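About Greswood

Greswood is a counseling and training practice for people whose gambling has become a problem, and for the people who live with them. We also train staff at card rooms, sportsbooks and racetracks to recognize a customer in trouble and talk to that person without making things worse.

Where we started

The practice was founded by Emerson Rezende, a licensed counselor who spent the first part of his career in general addiction treatment. A growing share of his clients were coming in with betting debts on top of whatever had brought them through the door, and the programs he worked in had little to offer for that. He rented a two-room office on Bunting Street and began seeing gambling clients only, mostly in the evenings after they got off work.

The Bunting Street office is still our main address. We took over the second floor when the accountant upstairs retired.

What we do

Individual counseling. Most clients begin with a 50-minute session each week. The first course is 8 sessions, and after that you and your counselor decide whether to continue, space the visits out or stop. You do not need a referral, and you do not need to have quit before you call.

Family sessions. Partners, parents and adult children can come on their own, whether or not the person who gambles is getting help. These sessions cover bank accounts, shared debts, what to say and what to do when a promise has been broken.

Money review. A counselor sits down with you and goes through statements, loans and betting account histories. We help you fill out self-exclusion forms, set up limits or blocks on cards and phones, and write to lenders. We do not lend money or sell debt products, and we don't give legal advice. If you need a lawyer we can give you a list.

Evening group. The group meets from 6:30 to 8:00 p.m. in the large room upstairs. Groups are kept small, so there is sometimes a wait for a place. Please call before coming the first time.

Training for operators

Our staff course is called Plakov, after the street where the first version was taught. It runs a full day and covers signs of distress, how to start a conversation, self-exclusion rules, and what to write down afterward. Supervisors stay an extra hour to go over company policy. Last year 187 employees completed the course, most of them cashiers, floor staff and phone agents.

We also offer a shorter session for college athletic departments. It deals with betting by students and athletes, including bets placed through a friend's account and pressure from bettors over social media.

Bonditura

Bonditura is our online log for clients. You enter the days you gambled, the amount, and what was going on at the time, and your counselor looks at the entries with you at the next visit. It has 191 regular users at present. It does not connect to your bank or to any betting account, and you can ask us to delete your log at any time. A paper version is available at the front desk.
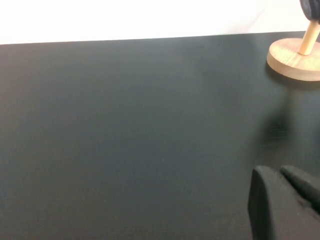
How we are paid

Clients pay on a sliding scale based on household income. We accept several insurance plans, and the front desk can check your coverage before the first appointment. A small fund covers people who cannot pay at all, up to $400 per person each year.

Operators pay the full price for staff training. They do not sponsor our counseling, they have no say in what we teach, and they never receive information about our clients. An employer that sends staff to Plakov is told who attended and who finished, and that is all.

Our staff

Emerson Rezende directs the practice and still carries a caseload. The counselors are all licensed and have additional training in gambling disorder. Two of them are in recovery from gambling themselves. The trainers who teach Plakov have all worked in the industry, on casino floors or in customer service for online betting. Counseling and training keep separate schedules and separate records.

Visiting and contact

The office opens at 10:00 a.m. and the last appointment starts at 7:00 p.m. Enter from the parking lot side, where the door is marked with the suite number only. There is an elevator to the second floor. Street parking on Bunting is free after 6:00 p.m.

New clients can call or use the contact form. Tell us whether it is all right to leave a voicemail. Training inquiries should go through the Plakov page, and spring dates are usually full by April.

We are not an emergency service. If you are thinking about hurting yourself, call or text 988 at any hour.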